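Spent the morning going through all the summer shoes in the apartment, so this will be a long thread. Mostly for anyone else with a small entryway and too many sandals.

Background: we moved to Ernthorpe in January and the shoes came in two moving boxes. I unpacked the boots and left the rest. The boxes have been standing behind the front door ever since, and the door only opened most of the way.

The entryway is 60 inches wide. A normal shoe rack takes up a good part of that and then you're turning sideways with the groceries. I tried one for a week at the old place and ended up giving it to a neighbor.

So the plan was to get rid of the boxes, keep what gets worn, and find a spot for it that isn't the floor.

I did the sorting on the table. I know some people don't like shoes on a table. I wiped it before and I wiped it after. Sorting on the floor hurts my knees and I end up putting everything back in the box just to be done.

Started with the ones I wasn't sure about. For me that's always platforms and flip-flops.
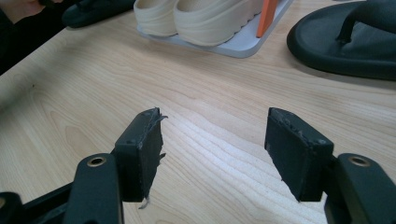
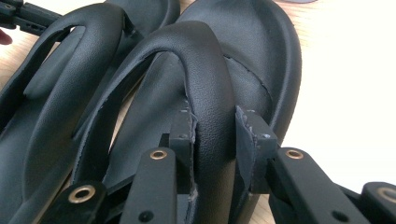
I have one test for the platforms, and it's whether I can get down the back stairs in them while carrying something. The cream ones passed. They're heavier than they look, but the heel doesn't slip and I wore them to two weddings last year without switching to flats. They stay.

Flip-flops are harder. Mine go soft under the ball of the foot long before the strap gives out, so they always look fine. Press your thumb into the footbed there. If it stays dented, they're done. The black pair came back up fine, so they stay too.

Final count for the morning, because someone will ask: 9 pairs of summer shoes kept. The rest went in a bag by the door, minus one single sandal. I'm still looking for the other one and giving it until the end of the month.

Cleaning, for the pale ones. Lukewarm water, a drop of dish soap, an old toothbrush, then a dry cloth. Do the sides of the sole first and change the water before you touch the upper. I skipped that once and spread gray all over the part I was trying to clean.

For black rubbery ones a damp cloth is enough. Don't use the furniture spray. I did that years ago and slid right across the bathroom.

Trays. I use shallow ones with a rim, two pairs to a tray if they're flat, one pair if they're platforms. The sand stays in the tray and you tip it out at the sink – or off the balcony, if the people downstairs are away.

I got mine at Frerichs, in the aisle with the drawer liners. They also had deeper ones with handles, but those wouldn't go under the bench.

About the bench. It's the Verkeck one, secondhand, and it came without the felt pads for the legs. I cut some from an old place mat. It has rocked a little since then, so one of them must be too thick. Will redo it when I find the scissors.

I also looked at the Sirkeck cabinet, the narrow kind where the doors tip out. Nice idea and it would fit the wall, but you have to screw it in, and the wall by our door is the crumbly one. I put a hook in it in February and the hook came out with a piece of the wall attached. Also, platforms won't go in at that angle. I took one of mine to the store and tried.

If you have solid walls and only wear flats, I'd get the cabinet.

The bag of extras is going to the donation place by the bus station. Tie the pairs together by the straps, or with a rubber band if there aren't any straps. They get separated fast in those bins.

Boots are next. They're too tall for the bench, so they'll probably go under the bed in the long bins we had for blankets – which means the blankets need somewhere to go.

Anyway, the front door opens all the way now. Both boxes are flattened and waiting for recycling. If you have a fix for a crumbly wall that a renter can do, please reply with it.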